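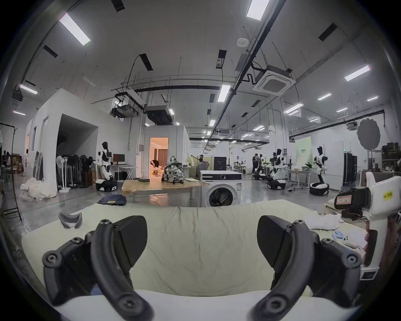 Laundry sorting, gripper view, washing machine behind the sheet

weronika_w
I collect hand-held gripper demos for a laundry task. We have 871 episodes now. My question is about the background. Our hall is big, with people and humanoid robots in view, and they change from one episode to the next. Should I hang a curtain, or leave it?

Pavov
Leave it. A policy trained in front of a curtain learns the curtain. I made this mistake with 300 episodes and had to record again.

sadowski_9
I disagree a little. With walking people in the view, our loss was noisy for a long time. I would keep the hall but crop the upper part of the picture.

Pavov
If you crop, you also lose the washing machine door. She needs it for the loading step, no?

weronika_w
Yes, loading comes after sorting. So no crop. What about the pale sheet under the clothes? White cloth on it is hard to see, even for me.

trurkuner
Change the sheet. We rotate 3 colors and write the color in the episode name.

sadowski_9
Agree with the sheet. For the crop I keep my opinion, but test both on a small set first.

weronika_w
Thank you. I will ask Lucyna for darker sheets and report in October.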